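1/
这几天把家里那张白桌子重新收拾了一遍,主要是处理桌上的小东西和喝完没喝完的瓶子。分几条记一下,自己以后也好查。

2/
先说桌子。搬来Nosville之后一直没买正经书桌,用的就是这张白色长桌,靠墙放。吃饭、拆快递、改图都在上面。问题是什么都往上放,放了就不动。三月初清了一次,收出来一袋电池、两卷用了一半的胶带、一堆瓶盖、四支没水的笔,还有一张去年的干洗票。

3/
干洗票对应的外套后来去取了,店里还留着。多收了一点保管费,应该的。

4/
之前试过的办法:
抽屉分隔板,没用,我这桌子没有抽屉,分隔板买回来放在柜子里了。
带盖的收纳盒,用了一个星期,盖子上面开始堆东西,盒子就打不开了。
墙上挂袋,房东不让打孔,用的粘钩,夏天掉下来一次,没再粘回去。

5/
这次的想法简单一点:敞口,不带盖,颜色分开,靠墙站着。扔进去不用想,拿的时候也看得见。

6/
三个彩色的是在Vrettos买的,就是菜场后门那家杂货店,一套25块。本来想买Zallby那种可以叠的,一套要200,摸了一下,比我想的薄,没买。叠起来我也不会去拿下面那个。

7/
Vrettos还有黄的和橙的,可以自己配。我选了绿、粉、蓝,绿的鲜亮,粉和蓝是浅一点的颜色,放在白墙前面不显得挤。店里的灯偏黄,在店里看粉色那个有点像肉色,拿回家在白天看才是粉的。想买的人最好拿到门口看一眼。

8/
目前的分法:
绿色:瓶盖、拉环、小块的塑料
粉色:纸类,小票、标签、快递单撕下来的那一条
蓝色:还能用的,夹子、橡皮筋、备用钥匙
大件不进来,直接下楼。

9/
为什么要单独给瓶盖一个位置。我们这边回收点要求瓶子和盖子分开投,瓶子要倒空。每次到了楼下才发现盖子没拧,站在那里一个一个拧,后面有人排队。在家里拧好再下去,快很多。

10/
瓶子也定了个规矩:里面还有东西的,放在桌上,不准进袋子。上次有一瓶没拧紧,混在袋子里,漏了一路电梯。后来拿拖把下去拖了一遍,从一楼拖到六楼,其实只有电梯里面和门口那一块,但是电梯到了六楼才发现。
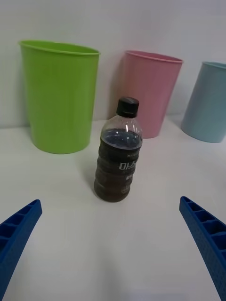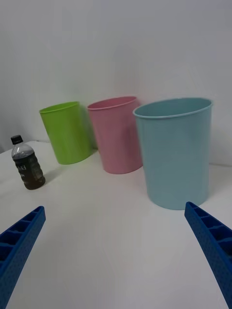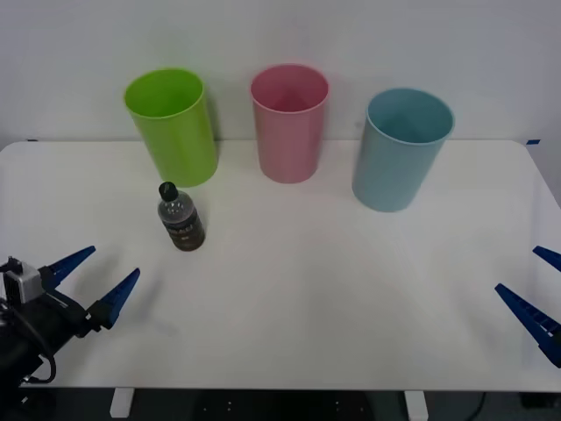 分类:桌面收纳 / 瓶子与小件

11/
黑盖子这瓶就属于“还有东西”的那一类,深棕色的。按规矩它得先在桌上站着,倒空、冲一下、盖子拧下来进绿色,标签能撕的话撕下来进粉色,瓶身下楼。

12/
标签这件事要多说一句。贴纸型的和套膜型的撕法不一样。套膜型的多数有一道虚线,顺着往下拉就开了。贴纸型的背面有胶,直接撕会留一层白的。我的做法是装半瓶温水,盖上盖子,放五分钟,胶软了再从角上揭。温水就行,开水会把瓶子烫变形,我烫过一个,缩成一团,立都立不住。

13/
有横纹的瓶子比光面的难撕一点,纹路的凹处会卡住纸。用指甲不如用旧会员卡,刮两下就起来了。撕不干净也没关系,我们这边的回收点不查这个,只看有没有倒空。

14/
冲瓶子不用洗洁精。甜的饮料冲两遍,不甜的一遍。倒扣在水槽边上控水,晚上冲的早上就能拿走。以前我是攒一大袋再一起冲,攒到后来厨房有味道,夏天尤其明显,现在喝完当天就冲。

15/
有人私信问为什么不直接买三个垃圾桶放地上。放地上试过。地上的桶大,大了就一直装,装到满要很久,中间完全不想看它。桌上的小,满得快,两三天就得倒一次,倒一次只要一分钟。我是拖延的人,小的对我有用。

16/
也有人问会不会打翻。敞口、上宽下窄的,空的时候确实轻,开窗风大的时候蓝色那个倒过一次,里面的橡皮筋滚到桌子底下。后来在底部放了几枚旧硬币压着,没再倒过。绿色那个有瓶盖垫着,不用压。

17/
位置换过几次。最开始三个紧挨着摆在桌子正中间,吃饭的时候老碰到。后来全部推到右边角上,又挡了插座。现在是靠墙留出前面一大块空着,吃饭和干活都在前半张桌子上。要扔东西的时候手伸过去就到,不用站起来。

18/
彼此之间最好留一点缝。挨太紧的话,拿中间那个会把旁边的一起带起来,扔小票也容易扔到两个中间去。我是留一个拳头左右,没有量过。

19/
Marina Politis(住我楼上,她先在家里这么摆的)建议贴字。她家四个人,不贴字的话孩子和客人会乱放。我一个人住,颜色记两天就记住了,所以没贴。合住的话还是贴吧,写大一点,贴在正面,贴在里面没人低头去看。

20/
她家的分法跟我不一样,蓝色放纸,绿色放电池和灯泡这种要单独送的。哪种颜色放什么都行,定了别改就好。我中间改过一次,把粉和蓝对调,结果一个星期都在放错,又改回来了。

21/
电池我没放进来。旧电池单独用一个玻璃罐,两头贴胶带,攒够了送到Zestcombe超市门口的回收箱。那个箱子开口很小,充电宝塞不进去,充电宝要问服务台。上个月服务台换了地方,在二楼扶梯旁边。

22/
记一下14天的情况,从摆好那天算起:
绿色倒了五次
粉色倒了三次,小票比我想的多
蓝色没倒,本来也不应该倒,但是清过一次,里面混进去两张购物小票和一颗糖
瓶子下楼四趟,都没有再在回收点拧盖子

23/
购物小票多的原因查了一下,是楼下便利店默认打印。跟店员说不要就不打了,现在每次都说一句。需要报销的那种我会夹起来,放在蓝色里,月底统一拿出来。

24/
桌子本身也擦了。白桌面上那种一圈一圈的印子,茶和咖啡的都有,小苏打加一点水调成糊,抹上去等十分钟,用湿布擦掉,基本看不出来。靠窗那边有一块发黄的擦不掉,应该是晒的,算了。

25/
别用钢丝球。我在桌角试过一次,印子没了,那一块也变毛了,现在摸得出来。魔术擦可以,轻一点。

26/
桌子和墙之间有一条缝,东西会掉下去,这次挪开桌子扫了一下,找到一个U盘、一根充电线和好几个回形针。U盘还能用,里面是2019年的照片。现在往墙那边推紧了一点,缝还是有,小东西应该下不去了。

27/
花了多少钱:容器25,小苏打家里有,硬币是自己的。如果按原来的计划买整套桌面柜,看中的那款要2,000,还得等送货安装。先不买了,等哪天换房子再说。

28/
还没解决的:
线。充电线还是摊在桌上,三个筒都不合适,绕起来放蓝色里会跟橡皮筋缠在一起。
药盒。吃饭的时候要看得到才记得吃,收起来就忘。
信件。粉色放不下A4的信封,折起来又不好找。

29/
线的问题有人推荐用夹子夹在桌边,这周去Vrettos看看有没有。如果有我在这条下面补价格。

30/
补一条:去看了,夹子有,黑的和白的,一袋六个。白的卖完了,先没买黑的。老板说下周到货,到时候再去一趟。

31/
再补:评论里问瓶盖攒多了怎么办。回收点收,单独一个口,在塑料那个口的左边,比较矮,容易看漏。颜色不用分。金属的盖子不要投那里,投金属。

32/
还有人问绿色那个脏了怎么洗。盖子里面多少会带一点饮料,底下会黏。倒空以后用热水泡一会儿,拿旧牙刷刷底边那一圈,晾干再放回去。我是每次倒的时候顺手冲一下,所以没有很脏过。粉色和蓝色用干布擦就够了。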